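Raron cell: maintenance meeting
Minutes, April 2020

In attendance: Davina MacAulay (chair), Salvador Sampaio (minutes), both shifts by phone.
Apologies: Maruyama.

1. Previous minutes
Agreed, except that item four said the cable rerouting was "complete". Davina asked for this to read "started". Changed.

2. State of the arm and table
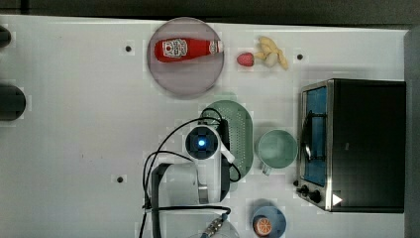
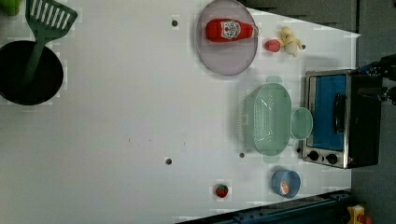
Kitchen table at the Raron cell, with the toy set out. The wrist and its cables are in the first view.

Salvador went through the cabling. His view is that the loops round the wrist are too generous and will catch on something sooner or later. Pako's fitting notes say the slack is needed for full wrist rotation. Davina asked whether anyone had checked that on our arm or whether we were taking Pako's word for it. No one had. Salvador to turn the wrist through its full range at slow speed and mark the cable where it pulls tight.

Day shift asked if clips could go on in the meantime. Refused until the test is done. Last time we clipped first, and had to cut them all off again.

3. Gripper
Gundix have offered a replacement set of fingers, part 2507, and say they will end the slipping on round items. Davina noted that the same was said of the present set. Agreed to take one set on trial, unpaid. Trial to be 100 picks with the old fingers and 100 with the new, same objects, same operator, drops written down as they happen. Results from the supplier's own bench not to be counted.

4. Calibration drift
Reported three times by night shift. Software blamed by Gundix, table blamed by Maruyama (by email). Salvador thinks the base bolts are the likeliest cause and would like them looked at before anyone pays for a site visit. Torque wrench is due back from the other building. Davina is not convinced but agrees it is cheap to rule out.

Nothing on the table to be used as a reference point. The toys get moved and the toaster oven is not fixed to our knowledge.

5. Service contract
Runs out in August. The renewal quote is up 13 per cent with no extra visits. Davina will ask what the rise is for. Decision held over.

6. Any other business
Log book entries reading "all OK" to stop. Write what was checked, and initial it.

Actions
SS: wrist rotation test, base bolts, report on both
DM: Gundix trial terms, contract query
Night shift: time and joint readings for every drift report

Next meeting to be set once the bolt check is in.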